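# Chapter 3: Sorting and Classifying

Every workplace that handles small parts has to decide where each part goes. A hardware store in Sitelden keeps its screws by length, then by head. A recycling depot separates bottles by colour of glass. In both cases somebody has chosen a property, called the **sorting rule**, and everything else follows from it. This chapter uses toy building bricks, as they are cheap, easy to clean and differ from one another in only a few ways.

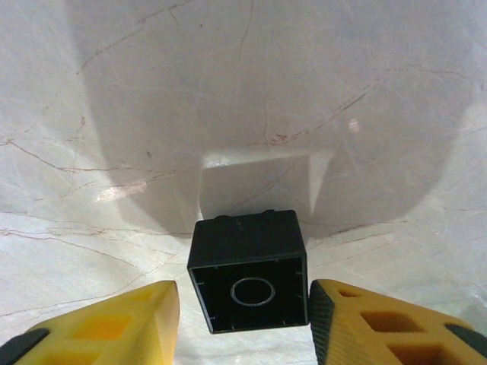 A brick has several properties that could serve as a sorting rule: colour, length, number of studs and height. Before choosing one, look at the brick from more than one side. Studs are found on the top only. Turned so that its open underside faces forward, a small black brick shows thin walls around a hollow square, with a ring-shaped post in the middle. The post is a useful feature for classifying, as it can be seen when the studs are hidden or hard to make out.

## 3.1 One rule, three groups

The simplest sort uses one rule and one container for each result. The Stinero activity set, used throughout this unit, calls for a divided bin and a mix of bricks in three colours. Colour is the rule. Size and shape are ignored, even when two bricks in the same compartment look quite different.
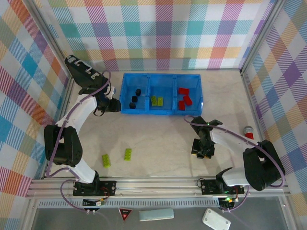 **Figure 3.2** A bin with three compartments, partway through a sort by colour. Two lime-green bricks are still on the work surface.

A sort is **complete** when no pieces remain outside the bin, and **correct** when every piece is in the compartment its rule requires. These are separate tests. A tray can be correct so far without being complete, and a complete tray may still contain errors.

## 3.2 Pieces that land upside down

Bricks tipped out of a bag come to rest in different positions. If the rule is colour, position makes no difference. If the rule is number of studs, an upside-down brick has to be turned over or identified by its underside.
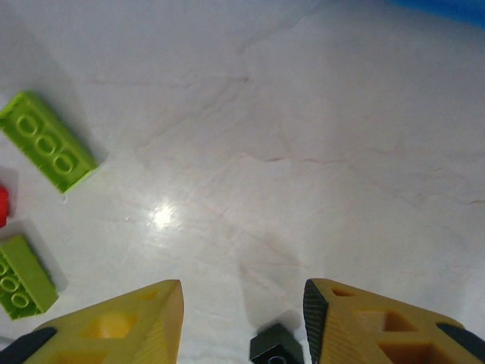
Round tubes fit between the studs of the brick below, so there are fewer tubes than studs. On a standard brick with two rows of four studs, the underside has three. Students who learn this relationship can classify a brick without picking it up – a real saving of time in a large sort. In the Prydderch exercise at the end of the chapter, you will sort a batch of 267 pieces and record how many had to be turned over.

## 3.3 Order of work

There are two common ways to carry out a sort. In the first, you take whichever piece is nearest and place it in its group. In the second, you finish one group before starting the next. 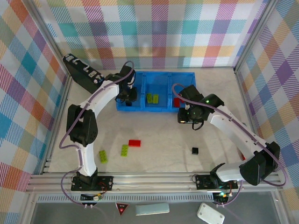

The first method involves less reaching but more decisions. The second needs only one decision, repeated, though you may pass over the same piece several times. Try both methods with 70 bricks and record your times in Table 3.1. Keep the bin in the same spot for each trial.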